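3.2 Households and their walls

We had gone to Tostside and Murenstead meaning to ask people about their furniture, and for the first few visits that is what we did. The trouble (if it can be called trouble) was that our hosts kept wanting to talk about their pictures instead. A question about the sofa would get a polite word or two, and then we would be led across the room to a framed print over the radiator and told where it had hung in the last house, and in the house before that, and which relative had never liked it. By July we had given in and rewritten the interview guide so that the walls came first, and we have been glad of it ever since.

The final sample was 90 households, most of them in Tostside, with a smaller group in Murenstead and 11 in the new streets at Basby, where many families had moved in only the winter before. Each household was visited twice. Between them they told us of 600 framed items, a figure that includes those kept in closets, under beds, and in one case in the trunk of a car. We took people at their word on what counted as "a picture," so the total takes in mirrors with painted borders, a child's handprint behind glass, and a good many calendars that somebody could not bear to throw away.

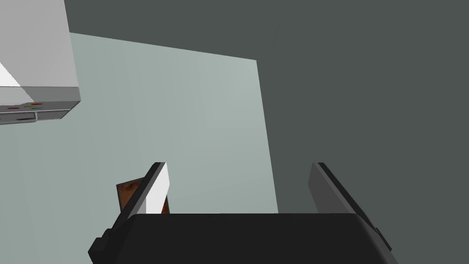

3.3 Hanging, leaning, and leaving crooked

It is tempting to think of hanging a picture as one act, done on a Saturday with a hammer and then finished. Our hosts described something much slower. A picture would lean against a baseboard for weeks while the family got used to it, then go up on whatever nail the last owners had left behind, and only later (sometimes years later) be moved to the spot where it was wanted. One couple in Murenstead called this "letting it find its feet," and we have borrowed the phrase freely in our own notes.

Straightness turned out to matter a great deal to some people and hardly at all to others, and we were surprised at how strong the feelings ran. In nine households one person told us they straightened the same picture every day, usually in passing, often without setting down whatever they were carrying. Others had stopped seeing the tilt altogether. A retired bus driver in Basby said that a straight picture looked to her like one in a dentist's office, and that she rather liked hers to have "a bit of a lean on it." Figure 4 shows a steep tilt, well past anything that might be put down to a slipped wire.

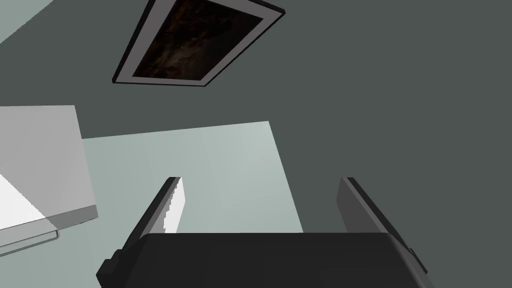

Figure 4. A framed picture hung at a diagonal on a dark gray surface. The image inside is dark brown and mottled.

We asked everyone what they would move first if they were redoing the room. Very few chose the most crooked item, and fewer still chose the darkest or the hardest to make out. Old brown pictures in particular seemed to be forgiven nearly anything. People spoke of them fondly, as company more than decoration, and several said they had only a vague idea of what was in them - a field, perhaps, or some cattle, or a church at night. When we offered to take one down and look at the back for a title, the offer was turned down more often than not.

The older survey from the Carnegie estate, which we used as our starting point, treated pictures of this sort as leftovers, things kept for want of anything better. Our interviews do not bear that out. Hosts who had repainted, replaced the carpet, and bought all new chairs had still put the same brown picture back on the same nail, and they could tell us which day they had done it. We take up the matter of nails, and who is allowed to put them in, in Section 3.4.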